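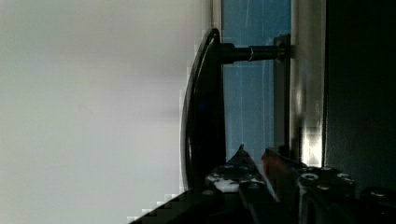

5.3 Comparing finger sets on a bow handle

Use this procedure to compare the Zastov pointed fingers with the Wilta flat fingers on the same fixed handle. Complete the wrist camera check in 5.2 first. Both sets are run at the same arm speed and grip force.

1. Fit the pointed fingers and tighten the finger screws by hand, then with the supplied key.

2. In the Dirkstead controller, open Tool and select the matching finger profile. The profile sets the tool centre point, so an old one will put the fingertips in the wrong spot.

3. Jog the arm until the handle and both fingertips are visible in the wrist view. Approach from below, with the gap between the fingers open.

4. Save this pose as START.

5. Set grip force to 49 and speed to the slow range.

CAUTION: Keep hands clear of the handle and its mounting bracket whenever the arm is enabled.

6. Run the grasp program for 100 cycles. The log records each grasp as held, slipped or missed.

7. Return to START, disable the arm and change to the flat fingers. Repeat from step 2, but recall the saved START pose at step 4.

Note: Glossy black handles show little surface detail on camera. If tracking drops out, raise exposure one step at a time. Bright reflections on nearby metal may wash out before the handle improves. Move the lamp if they do.

Note: Log files from firmware dated before January use the old column order. Convert them with the Lozano import tool before comparing results.

Procedure revised 23 April 2021 by Kenza Amrani. Checked by Benito Peñalver.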